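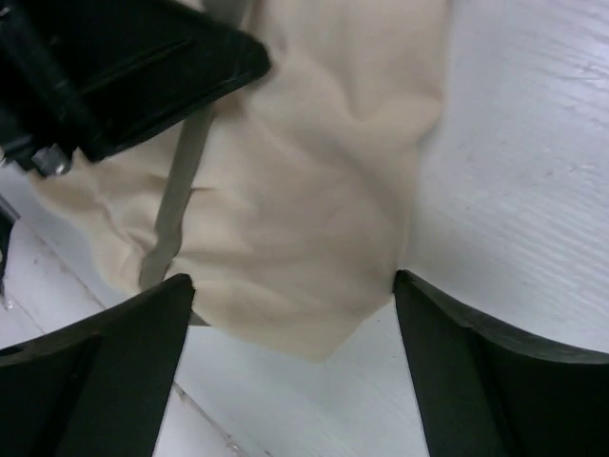

Changes to the badminton ladder from March

The winter ladder closes at the end of February and the new one opens the following week. Most of it will feel familiar, but the scoring, the challenge rules and the playing times are different, so please read this before you book your first match.

The old ladder had grown to 101 names. On paper that was a good sign. In practice the bottom third had stopped moving, and several people listed there had moved away or switched to pickleball. Janaka Marikar went through the match log in January and found that 50 players had played at least once a month since the fall. The new ladder starts with those 50, in their current order. Anyone else who wants to come back can, and will go in at the bottom with no fee and no waiting period. Send Janaka a message or write your name on the sheet by the court two door.

Who you can challenge

Until now you could only challenge the player directly above you or the one above that. If both of them were hurt or traveling, you were stuck. From March you can challenge anyone up to five places above you. If you win, you take that person's place and everyone in between drops one. If you lose, nothing changes, but you can't challenge the same player again for two weeks.

A challenge has to be answered within four days. That means agreeing on a time, and it doesn't mean playing within four days. The match itself should be played within two weeks. If a player doesn't answer, the challenger moves up one place and the challenge is closed. Under the old rule the challenger took the full place, and a few people felt they had lost their spot over a missed email. They had a point.

If you're going to be away or you're injured, ask to be frozen. A frozen player keeps their place for up to six weeks and can't be challenged. After that they come off the ladder and can rejoin nine places below where they left. Several players asked for a longer freeze, and we may look at it again in the summer.

Scoring

Ladder matches will be best of five games to 11 instead of best of three to 21. We tried this in the doubles evenings at Belmonte last fall and most people liked it. The matches came out a little shorter, and there were fewer of those long second games where one side was just waiting for it to be over. At 10-all, play on until someone leads by two, with a cap at 15. Change ends after each game, and in the fifth game change again when the first player gets to six.

Some of you don't like short games. Ka-ming Lui made the case against them at the January meeting: a slow starter can be down a game before they have warmed up, and the serve at 9-all matters too much. Ka-ming has been near the top of the ladder for years and is a well-known slow starter. It's still a fair argument. If both players agree before the first serve, they can play best of three to 21, and the result counts the same. You can't switch formats partway through.

Please warm up before your slot starts. Booked time is booked time, and with five games to fit in, a long knock-up at the start can push the next pair back.

Playing times

Ladder courts at Belmonte will run from 7 p.m. until the lights go down at 10. Court one stays with the juniors until 8, as it does now. The early morning hours are gone for the time being. Hardly anyone was using them and we were paying for heat.

We've also taken one court at the Vustier gym on the north side of town. It's a single court with a low beam over the back tramline at the far end, and a clear that hits the beam is a let the first time in a rally sequence and a fault if it happens again on the replay. That is the gym's own house rule and we're going along with it. The floor is good and the parking is easier than at Belmonte. Bring indoor shoes in a bag. They are strict about it at the front desk, and they will send you back to your car.

Book both sites through the same page as before. You will see a new drop-down for the location. Check it twice. A couple of us have already shown up at the wrong building.

Shuttles

We are staying with Bonitz feather shuttles for matches and nylon for practice. The price per tube went up over the winter and the club has covered the difference so far. From March the challenger brings a new tube to a ladder match and the loser pays for half of it. If you would both prefer to play with nylon, go ahead.

Used feather shuttles that still fly straight can go in the box under the bench at Belmonte. The juniors use them for serve practice. Please don't put broken ones in there. Last month half the box went straight to the trash.

The match against Unside

The spring match with Unside is on again, home and away. The home leg is at Belmonte in late March and the away leg is in April, once their floor has been resealed. As before, each side fields singles, men's and women's doubles, and mixed. The singles players will be picked from the top of the new ladder as it stands two weeks before the home leg, so early challenges are worth making. Doubles pairs will be picked from the people who come to the doubles evenings.

Unside won both legs last year. The home leg was close and the away leg was not. They have a strong group of college players who come home for spring break, and we should expect to see them again. The format for this match is still best of three to 21, which both clubs agreed to some time ago. If you're likely to be in the team, it would make sense to play a few of your ladder matches that way.

Spectators are welcome at the home leg. Doors open at 6:30 p.m. and the first matches go on at 7. There will be coffee, and there is room for chairs along the wall side of courts three and four. Please keep bags off the walkway behind the baseline.

Reporting results

Enter your result the same evening if you can. The winner enters it and the loser gets an email to confirm. If the loser does nothing for two days, the result stands. Put in the full game scores and not just the match score, as we use them to sort out ties for the end-of-season awards.

Questions about the rules go to Janaka. Questions about court bookings at either site go to Ka-ming, who has the door code for Belmonte and can also help if you've been locked out of the booking page. The starting order will be on the board by court two from the last week of February.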